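About us

Hello, and thanks for clicking. I'm Arlo Marchetti and I run the workshop at Cosex, and because I lost an argument about who writes the website, I also write this page. If you want the formal version with the company number on it, it's at the foot of every invoice we've ever sent. What follows is the long version, mostly told by way of our open day, as that's the quickest way I know to explain what we do all day.

Who we are

Cosex teaches robot arms to put computers together and take them apart again. Memory, processors, brackets, the small fiddly stuff that people do with their fingertips and don't think about. We began in one rented unit on the Plasance estate, behind a tile warehouse, and we're still there, although we've since taken the unit next door and knocked a doorway through (the landlord did know about it, before anyone writes in). The sign over the door still has the old phone number on it. Please don't ring it, you'll get a very patient woman who sells curtains.

Most of our customers look after large numbers of workstations and servers, and they've got people spending whole days opening cases, swapping parts and closing them again. It's dull work and hard on the wrists. We build benches that can take on some of it, and we spend a good deal of time telling people which bits we can't do yet.

Flerell is our name for the bench itself: a pair of arms, a slotted metal table, the trays that hold the parts and the software that ties it all up. The name came off a list. I wanted something shorter. I was outvoted, and now I rather like it.

The open day

We used to have visitors in dribs and drabs, a customer here, a college lecturer there, and we'd stop everything each time, make tea and start again from the beginning. Then someone sensible suggested opening the doors properly once a year and getting it all done in one go. We'd meant to hold the first one in May, but the second unit still had no floor in it, so it slipped to 24 October 2020. We took bookings in small groups, with gaps between them, masks on and the big roller door up the whole time. It was perishing! I wore two jumpers and still couldn't feel my ears by lunch.

We'd put 80 places up and they all went, which surprised me, and then we squeezed in a few more at the end for people from the estate who had wandered over to see what the noise was. The tile warehouse lads came in on their break and asked better questions than I've had from some buyers.

Every group had the same tour. Kettle first, then the parts shelves, then the bench where we mend the things we've bent, and then Flerell, where most people stayed until we moved them along. I'd thought they'd want to see something fast. What they really wanted was to get as near as we'd let them and peer into the case.
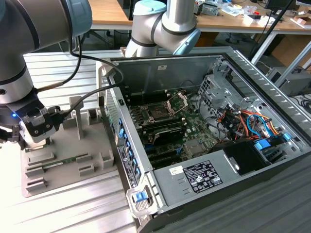
Flerell at the open day, with a memory module in the tray and a workstation laid open beside it.

The tower is the same sort of machine you'd find under the desk of anybody who does heavy drawing or video work. We lay it on its side with the panel off, which gives the arms a clear way in from above, and it means visitors can see down into it as well. A lot of them had never looked inside a computer before. One little girl told me it looked like a town from an aeroplane, and I've been saying it to customers ever since without giving her any credit, so here's the credit.

What we talked about, mostly, was memory. Anyone who's fitted a stick of it at home knows that moment where you push, and nothing happens, and you push a bit harder, and you start wondering what a new motherboard costs. You and I feel our way through that. An arm needs to be told how hard is hard enough, and what to do if it isn't going in straight, and when to give up and ask for help. Giving up is the part I'm proudest of. Our early benches didn't know how to do it, and I've a drawer of snapped clips to prove it.

Somebody always asks why we bother with two arms. Try changing a duvet cover with one hand. It can be done, but you'll be there all afternoon and you'll say things you regret. Plenty of jobs inside a case want one hand to hold something out of the way, or steady it, while the other gets on with it.

The other thing everyone asks about is the trays. People expect the clever bit to be the arm and then they find me going on about plastic. A part that's sitting squarely in a known place is a part you can pick up, and a part that's been chucked in a box is a whole different afternoon's work. So we make our own trays, with slots and pockets shaped for what goes in them, and we're always fiddling with them. The tray bin at the back of the unit is a sort of museum of my bad ideas. I let one group rummage in it and they had a lovely time, and one chap went home with a dud to keep his pens in.
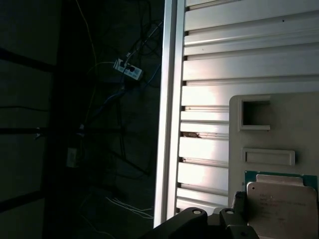

Processors are where the room tends to go quiet. They cost proper money, for one thing, and the sockets they go into are unforgiving. I did the talking for that bit and I'm told I held my breath halfway through my own sentence. If you've booked in for a visit and you want to see one particular thing, ask for this one, and stand on the left, where there's a bit of rubber matting and your feet won't freeze.

We also ran a hand-guiding session, which was the big hit with the younger visitors (and with my mum). You take hold of an arm that's been set to go limp and move it about yourself, slowly, and it remembers the path. We had it on the spare bench with nothing breakable nearby. The trick is to move it a good deal slower than feels natural, and absolutely no one does so on the first go. My mum's first path went through where the biscuits were. She's asked me to say that her second was perfect.

Did it all run smoothly? No. The schedule was late by the second group and never caught up. We ran out of milk. The speaker I'd borrowed so people at the back could hear me picked up what I think was a taxi firm. And one of the tour leaders lost her voice completely, so for the last hour I was doing both ends of the building and jogging between them. If you were in that final group and I seemed a bit pink, you know why now.

What visitors asked us

I kept a pad by the kettle for questions, and several came up so often that I've put my answers here.

Are you trying to put technicians out of work? The technicians I know would like to stop doing the four-hundredth identical swap of the month and get back to finding out what's wrong with things, and our benches are aimed squarely at the identical swaps. I won't pretend that settles the matter for everyone. It's a fair question and I'd sooner be asked it than not.

Is it quicker than a person? A good technician beats it, at the moment, on nearly everything. Where a bench earns its keep is in the long runs and the overnight ones.

Can it mend my laptop? Sorry, no. Laptops are all glue and tiny ribbons, and I can hardly mend them myself.

How many goes does it take to learn a job? It depends hugely on the job. For the memory work we logged 1,679 practice insertions before I was happy to let a customer watch, and about 100 of those were me redoing things after I'd moved a tray and forgotten to write it down.

Do you take work experience? Yes! Please ask. We've usually got room for one person at a time, and you'll be given real jobs to do, although some of them will be sweeping.

The rest of the Plasance lot

We're a small outfit and we all do a bit of everything. The software people sit upstairs where it's warm. The mechanical people sit downstairs where the tools are and complain about the software people. I float about in between with a clipboard. Dunleavy, two units along, cut most of our metalwork, and they've saved our necks more than once by turning round a bracket the same day. They also lent us the barriers for the open day and the outdoor heater, which I hogged.

We've no sales department. If you write in, you'll most likely get me, or whoever's nearest the computer, and we'll tell you straight if your job isn't one for us. I'd say that happens with half the people who get in touch, and a fair few come back a year later with a different job that is.

Coming to see us

You don't have to wait for an open day. We take small visits all year, from schools, colleges and firms, and there's no charge. Send us a note through the contact page with a rough idea of who's coming and what you'd like to see. Tell us if anyone needs step-free access, as the front door has a lip on it and we'd want to bring you in through the roller door at the side.

Wear flat shoes and tie long hair back. Photos are fine unless there's a customer's kit out, and we'll let you know on the day if there is. Parking is in front of our units only, please, and not across the tile warehouse, who've been very good to us and get deliveries at all hours.

Bring a coat. And milk, if you're passing the shop.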